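Ostier sleeveless baby bodysuit, sleeping bear print: review
Reviewed by Flynn Merrick

We bought this in January when our daughter was moving out of her first size and most of what she owned had gone thin at the shoulders. It came from the Kazemi shop in Foletham, item 1343 on the receipt, and it was on the rail next to the Geten ones we had bought before. I have reviewed Geten bodysuits on this site already, so I will compare the two where it helps.

The Ostier is a cream knit with tan-brown binding round the edges. It comes in other prints, but the shop only had the bear in her size. The drawing is done in thin brown lines, with the ears filled in solid and the eyes closed, and the word "sleep..." runs downhill beside one of the paws. It is a large print for a small garment. I was worried it would be one of those stiff rubbery patches that makes a baby sweat, but on ours it is thin and bends with the cloth.

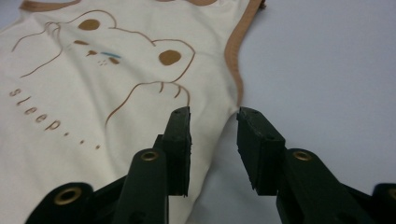
The bear print and the binding down the armhole.

Fabric

The knit is soft and fairly light. My wife thought it a bit too light for winter on its own and she is right, but under a cardigan or inside a sleeping bag it does the job. It creases easily. If you fold it and leave it in a drawer it will come out with lines across the front, and they mostly drop out once it is on. I have not ironed it and don't plan to.

Compared with the Geten, the cloth has more give across the chest and less in the length. Our daughter is long in the body, so the length matters to us. With a cloth nappy on she was near the limit of this size after a few weeks. With a disposable there was room to spare. If your baby is tall I would go up one.

Binding and seams

The binding is the best part. It sits flat against the skin and goes back into shape after being pulled over a head, and our daughter's head is not small. The Geten has a narrower edge which curled on us early on. The stitching on the Ostier is even all the way round. I did find one loose thread near the shoulder, trimmed it with nail scissors, and it has gone no further.

I would have liked the binding at the leg to be slightly softer. It left a faint line on her thigh one afternoon when she had been in the car seat. It had gone by bath time and hasn't happened since, but I mention it in case your child is sensitive there.

Washing

It has been through the machine 20 times or so, nearly always at 40 with the rest of her things. The cream has stayed cream, apart from a small carrot mark low on the front which I put down to us leaving it overnight. The brown has not run. I wash it inside out to be kind to the print. We do not tumble dry anything of hers, so I can't say how it would cope.

The care label is white with black symbols and is sewn into a seam, where it sticks out. The symbols are very small. I read them once under the kitchen light and have gone by memory from then on. I would rather have them printed inside the back, as some other makes do, and I may yet unpick the label. So far she has not seemed bothered by it.

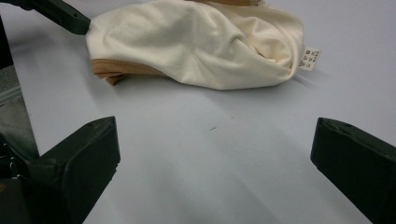
Bunched up, with the care label sticking out at the end.

Getting it on and off

Easy enough. With no sleeves there is less to fight with, and the armholes are cut generously. For night changes I prefer it to anything with long sleeves. The neck stretches wide enough to pull the whole thing down over the shoulders after a bad nappy, and parents will know why I checked that first.

Price

It cost a little more than the Geten. I think the better binding covers the difference, though for something worn for such a short time I would not have paid much above that. The shop knocked a bit off for buying two items, and the other was a hat that we lost.

Good points: soft cloth, binding that keeps its shape, print that bends with the fabric, washes well.

Bad points: short in the body, care label sticks out, creases in the drawer.

Score: four out of 5. We have since bought the next size up, in the same bear.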